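The cell is alive (on screen, anyway)

27 November 2020

Big week in the back corner of the Enville workshop! Well, mostly on my laptop at the kitchen table, but it's all for the workshop. I finally have the whole arm setup modeled in the simulator, and it moves, and I have been grinning at it ever since.

If you missed the earlier posts: Jin-sol Myung and I are building a little parts-handling cell we call Dundis. The arm should take a part from the rack, drop it at a fixture, wait, and put it back. We want every move worked out in simulation before we drill a single hole in the real bench, which Sandra Ackroyd has very kindly let us take over until January.

The layout has been through 27 saved versions (I know, I know). Moving the rack to the rear corner made the biggest difference, and the arm now has room to swing without folding itself into a knot.
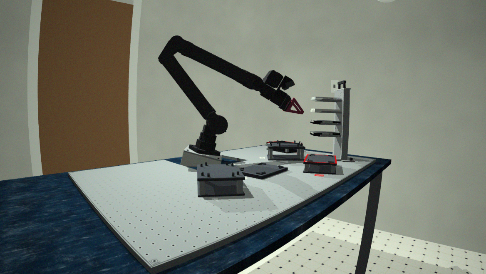

Arm over the fixtures, rack at the back right. The dark red triangle is the gripper.

I love how much you can learn from a model like this. Last night I ran the same pick 506 times with the part nudged a little each time, and it missed 3. All of them were on the lowest shelf, where the wrist has to come in at a nasty angle. Jin-sol thinks a slower approach will fix it; I want to raise the tray a touch. We'll try both!

Next up is the waiting logic, so the arm knows when a fixture is free. Then I get to buy bolts, and I can't wait. If anyone near Sedgwick has a spare length of cable tray, please leave me a comment.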